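Where do you keep opened bags of potting soil in a small plant corner?

Posted in Houseplants & Balcony Gardens
116 views, 19 people found this useful

Melati Sutanto

Hi all! I finally have a plant corner and I am thrilled with it, but the soil is driving me up the wall. I buy the small bags because I live on the third floor with no elevator, and I usually have two or three open at once (one regular mix, one for the succulents, plus whatever plant food I was talked into at Pimum that month). They slump over, they leak crumbs from the cut corner, and last March one of them grew a lovely crop of fungus gnats, which then moved into my basil.

I have a table against the wall, 235 cm of wall in total before you hit the radiator, and I can put up hooks or small racks, but no big cabinet. I also repot on the same table, so whatever holds the soil has to be easy to shove out of the way. Do you tip everything into tubs? Leave it in the bags? And what do you do with all the little stuff, like twigs for props and plant labels? Mine live in a mug and I need the mug back.

Thank you! I'll try pretty much anything.

Teodor Gajewski

Oh, I love this question, I've rearranged my own corner so many times. Leave the soil in the bags! I went through a tub phase and ended up with three identical tubs of brown stuff and no idea which was which, and of course the feeding instructions were on the bags I'd thrown out.

What works for me is a plastic basket with stiff sides, just big enough that the bags hold each other up. Stand them with the opening on top, big one in front or back, doesn't matter, and lay the flat packets (fertilizer, perlite leftovers and so on) in the space that's left. When you want to repot you grab the whole basket and put it on the floor, and that's the table cleared. If it has holes in the sides, put a sheet of newspaper in the bottom for the crumbs.

To close the bags, squeeze the air out, roll the top down tight and clip it. I use the big clips from the office supply aisle, a box of 19 that I've been living off for years. Clothespins are OK on thin bags but they pop off the thick ones, usually at night, and scare the cat.

About the gnats: they like damp soil, so let an opened bag air out for a day before you roll it shut if it feels wet in your hand. And don't put leftover soil from an old pot back into a fresh bag. I did that exactly once.

For the wall I'd go with a couple of wire or mesh racks up high for the light things. Twigs are perfect up there, they stay dry and the air gets to them, and you don't need many, a small bundle does me for a whole season of floppy seedlings. I like to leave one tray free too, so there's somewhere to drop the scissors when my hands are dirty. Then a little wooden shelf on the table next to the basket, two levels is plenty. Pots below, plants you want to look at on top. Keep anything heavy off the wall racks, especially if your walls are as crumbly as mine!

One more thing, measure your basket before you buy the shelf. I did it the other way round and had to turn the basket sideways for months.

mersha_balcony

we use a bucket with a lid from the bakery. free. wash it first

Lemgate Liz

Seconding the clips! I do use a tub for the succulent mix though, only because that one is so gritty it cuts through the bag when I roll it. I snipped the front off the bag and taped it to the lid so I still have the directions. My other soil stays in the bag in an old dish rack, which sounds silly and is great, the slots keep everything upright.

Also, Melati, if you get gnats again, yellow sticky traps by the basil. They sell them at Condine near the seeds.

Melati Sutanto

Thank you, all of you!! I'm going with the basket and the two-level shelf, and I'm keeping the dish rack idea in my pocket. Teodor, I measured first, you'll be proud. The racks go on the left wall, next to where I stand, so I can reach the twigs without leaning over the plants. I still have to decide if the clips go on a hook or in the shelf, but the mug is back in the kitchen and I had tea out of it this morning.
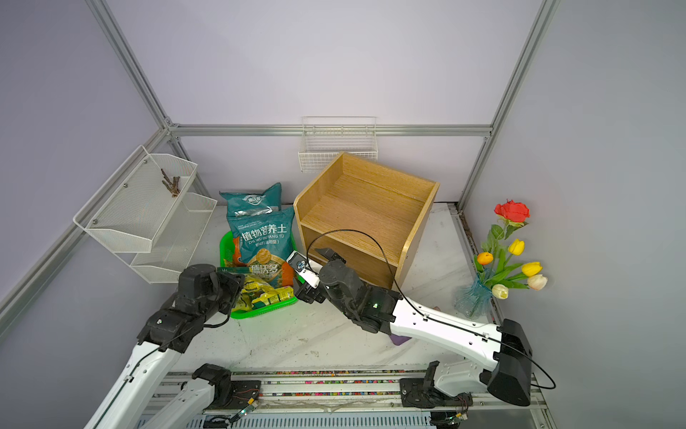 If anyone has a favorite way to store plant labels so the writing doesn't rub off, I'd love to hear that too. Mine are all smudged and I have two pots that I'm pretty sure are both mint.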